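The toy aisle at Grendon will sell you a set of 66 blocks in a tub shaped like a castle, and the tub will be the first thing to break. I've bought two. What a block wants is a plain open bin with flat sides, set on a table where you don't have to kneel to reach it.

Mine is gray metal. The castle people think it looks like a car part, and I've stopped arguing - mostly.

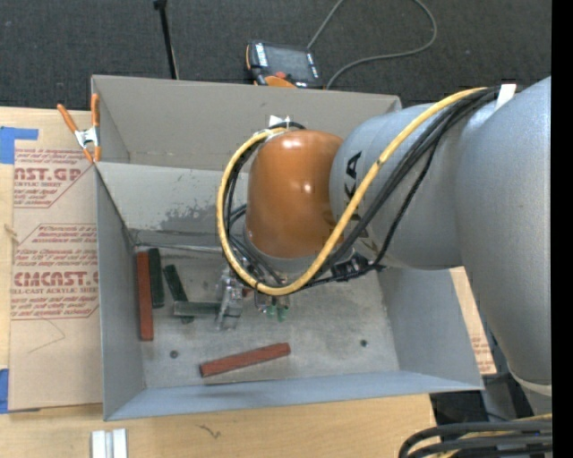 Padmavathi Varghese wrote in to say that metal is fine until a child tips the whole thing out at six in the morning, and that she'd take a canvas bag over any bin ever made.

Fair enough, but a bag is where long blocks go to hide under short ones. You can dig for ten minutes after a green one and come up with red every time. In a bin you look down and there it is, lying crooked against the wall. I don't straighten them.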